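Kwan Opens Its Hand-Guided Teaching Bench to Outside Users

February 26, 2022

Kwan, a developer of training tools for robot arms, announced today that its teaching bench Floris is now available to outside workshops, colleges and research groups. With Floris, a person shows the robot a task either by holding the arm and moving it by hand, or by driving it from a small controller at the next desk. No program has to be written before the first lesson.

The bench was developed at Kwan together with the engineering company Kerkon, which made the mounting plate and the tool collar. Until this month it was used only inside the two companies.

"Many people who know a job very well have never written a line of code, and they should not be obliged to learn it in order to teach a machine," said Hsiu-ying Poon, head of product at Kwan. "They know with their hands when a push is too strong or comes from the wrong side. We wanted to record exactly this knowledge, and to keep it in a form which another person can open and correct."

The first lessons that come with Floris are pushing lessons. The arm carries a single straight rod with a rounded end in place of a gripper, and the teacher uses it to slide small blocks over a board: to bring one block to another, to separate a block from its neighbours, or to move it to a named side. The blocks differ in shape and colour, so that each lesson can be given a short written instruction, for example "push the red star to the blue cube". The instruction is stored together with the movement.

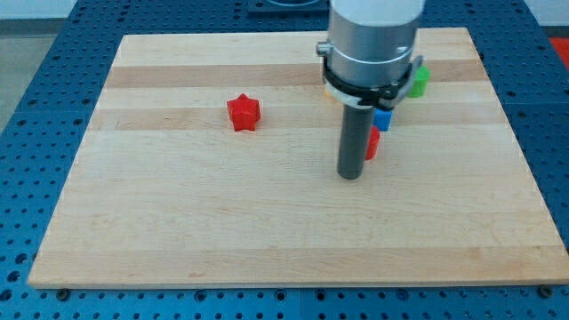
The rod tool over the lesson board, with the red star block to the left. Photo: Kwan

Pushing was chosen for good reason, according to I-hsuan Tsang, who leads the work on demonstrations. A block which is pushed away from its centre will turn, and a star turns differently from a cube. The teacher must look, correct and sometimes go around to the other side. "When a block is grasped, the fingers hide many small mistakes," said Tsang. "With one rod the mistakes stay on the table, and the correction of a mistake is the most useful part of the lesson. We ask our teachers not to delete it."

Floris offers two ways of teaching, and both write to the same kind of file. In hand guiding, the motors of the arm carry its own weight and the teacher leads the tool directly. This way is quick to learn and gives a good feeling for contact. In remote control, the teacher sits away from the arm and steers the tip of the rod over the board, while the height is kept constant by the software. It requires more practice — most new teachers find the first hour tiring — but the hands stay out of the camera view, and the recordings are therefore easier to use for training.

Each recording can be played back on the arm at reduced speed before it is accepted. The teacher may cut the beginning and the end, write a new instruction, or mark the lesson as unsuitable. Unsuitable lessons are kept in a separate folder and are not used for training unless the owner of the bench decides so.

During the internal trial, 4 teachers recorded 190 lessons with the pushing set. Two of them came from the assembly hall at Kerkon and had no earlier experience with robots. Their remarks led to several changes, among them a larger stop button on the controller and a simpler way to repeat a lesson from the same starting position.

"I expected that I would need to understand the arm first," said Chun-hung Liao, assembly technician at Kerkon and one of the teachers in the trial. "In the end it was more like showing a new colleague. You do it slowly, and you do not do two things at the same time."

Floris is supplied with the mounting plate, the collar, the rod tool, the lesson board and blocks, the controller and the recording software. The arm is not included. A list of the arms which can be used is sent on request. Training of new teachers takes 2 days and is held at the customer's site or at the Kwan office in Wekach.

A second set of lessons, for putting parts into a tray, is in preparation. Kwan will give its date when the trial with Kerkon is finished.

Demonstrations for visitors can be arranged in Wekach from Monday to Thursday, for groups of up to 3 persons. Visitors are welcome to record a lesson themselves and to take the file home.

Press contact: Hok-lam Yang, Kwan, Wekach
Technical questions: Apolinar Gallegos, Kerkon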